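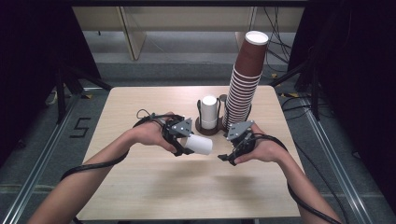

Yeshi Asfaw wants it on this page that she did not vote for any of it. She has stocked cups and lids on client sites for longer than Tandau has had a website, and when we asked staff what an "about us" page ought to say about automation, her answer was that it should say who gets the hours back. We still can't answer that fully, so we have left the question in.

About Tandau

We run the hot drinks counters in other people's workplaces. There are 16 of them at present, mostly in offices and two colleges, and at each one a person sets out cups, fills machines, wipes down and chats to whoever is first in the queue. Dull to describe, perhaps, but it is the whole business.

Since February we have been taking part in Ollico, a project to find out which of the small jobs at a counter can be handed to a machine. Stacking and sorting cups came first. Our people do the job with hand-held grippers, so that there is a record of how it is done, and a robot is meant to learn from that. The software comes from a firm called Aryee.

What we think so far

We were told it would take the boring part of the day away. Some of it is boring, true. But paper cups stick together, and a person feels that at once through the fingertips. With a gripper you have to look, and then look again. Three of our staff said their wrists ached after a morning of it, so sessions are now kept short and paid at the full counter rate.

We were also told that time saved would go to customers. We have heard that before, about the card readers, and what went was a Friday shift. So Jagadeesh Gowda, on behalf of the counter staff, asked for terms in writing. No one loses hours to Ollico while the trial runs, and nobody is made to take part. What happens afterwards is not settled – we would be lying if we said it was.

If the machine is any good, we'll use it. If it needs a person standing by to put it right, we will say so here.

Comments

Marit: My mum worked a counter like yours. "While the trial runs" is doing a lot of work in that sentence.

Tulero regular: I'd queue longer for a person. Not much longer, mind.

J. Gowda: Marit, agreed. We're asking again.

Contact: use the form or ring the office | © Tandau | Back to top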